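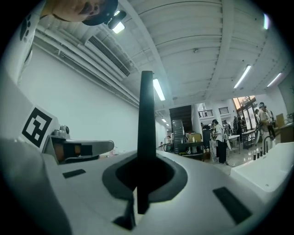
Papers Data Code People Contact

Publications > Household Manipulation > Festel Study > Section 4

4. Which chores transfer

4.1 Conditions of capture

The question addressed in this section is whether demonstrations recorded with hand-held grippers are sufficient to train a two-arm machine for household and shop-floor chores, or whether they only appear sufficient under the conditions in which such demonstrations are usually collected. The Festel corpus contains 4,000 demonstrations over 27 chores. Pose is recovered from fiducial markers and an inertial unit, and the accuracy of the recovered pose depends on lighting and on how the operator holds the tool. Large shared rooms are harder in this respect than the kitchens used in earlier work. In Figure 4 the marker plate stands to one side of the black finger, under several lit fluorescent fixtures, with people standing and gathered elsewhere in the room. A wrist-level view of this kind contains a great deal that has no bearing on the chore. We left such material in, as a deployed machine will see it too.

Episodes were rejected only when marker tracking was lost for longer than the interpolation window. Rejection was automatic, and operators were not told which episodes had been dropped. Zervas and Sulemana reviewed the rejected set separately and disagreed mainly on episodes where the tool had been laid down and picked up again mid-chore. Those were kept out of training.

4.2 Evaluation set

Evaluation used 783 held-out trials on the Foria platform, run in Turnorville in November. Each trial was given a fixed time limit, set per chore from the median human time with the same grippers. Bare-hand times were recorded as well but are not used as a reference. A person wearing no tool is faster at nearly every chore in the set, and the difference is largest where fingertip force matters: peeling tape, seating a plug, folding a thin cloth.

A trial counted as complete if the end state matched the written target with no human contact. Partial credit was not given. We are aware that this is severe for long chores, in which a single late failure erases a correct sequence. A stage-by-stage breakdown is given in the appendix.

4.3 Floor-level work

Chores performed at table height and chores performed on the floor gave different results, and the gap did not close when more table-height data were added. Floor work changes the geometry of reach. The operator sits or crouches, the elbows are close to the knees, and the body takes up much of the space the arms would otherwise use. The posture in Figure 5 is typical: both forearms extend forward over the floor, and one gripper clamps a black-framed screen at an upward tilt while the other is free. A white cable crosses the floor to a power strip, and two toilets stand close by on the operator's left. Obstacles of this sort constrain the path of a mobile base long before they constrain the arms, and the demonstrations record nothing about the base.

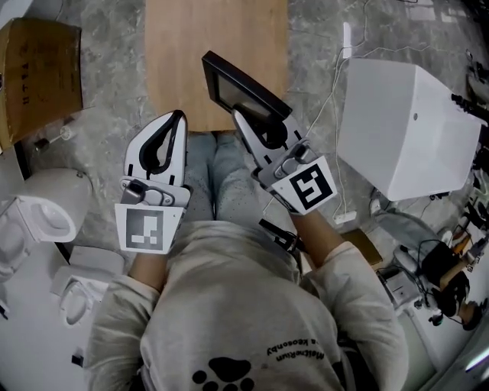 Holding a flat, rigid object in one gripper is a chore component on which the learned policy did well in isolation. Grasp success fell when the object had to be held at an angle and kept there while the second arm worked. Part of the loss comes from the jaws. In Figure 5 the screen is supported by a single gripper, with the second hand able to come to its aid at any moment, and an operator will correct a slow rotation of the object by feel. The policy receives images and jaw width. It has no direct measure of slip, and in most failed trials the object had rotated visibly before any correction was issued.

Adding the Oshima wrist sensor reduced these failures but introduced a second problem. The policy became reluctant to release, and for five chores the completion rate was lower with the sensor than without it. Niskanen attributes this to the small number of release events in the sensor-equipped data. Nyanda's alternative account, that the sensor drifts with temperature, was not tested.

4.4 Interpretation

We do not consider the present system ready for unattended household use. Fetching, stacking and wiping at table height can be left to it in a room laid out in advance. Floor-level chores near fixtures cannot. Kinnunen has suggested that the base and arms be recorded together by tracking the operator's torso, and the additional markers required have been fitted for the next round of collection. Results for shop-floor chores follow in Section 5.

Related items
Jaw width as a proxy for contact in two-arm tasks
Marker loss under ceiling lighting: a short note
Festel corpus: chore list and written targets
Release events in sensor-equipped demonstrations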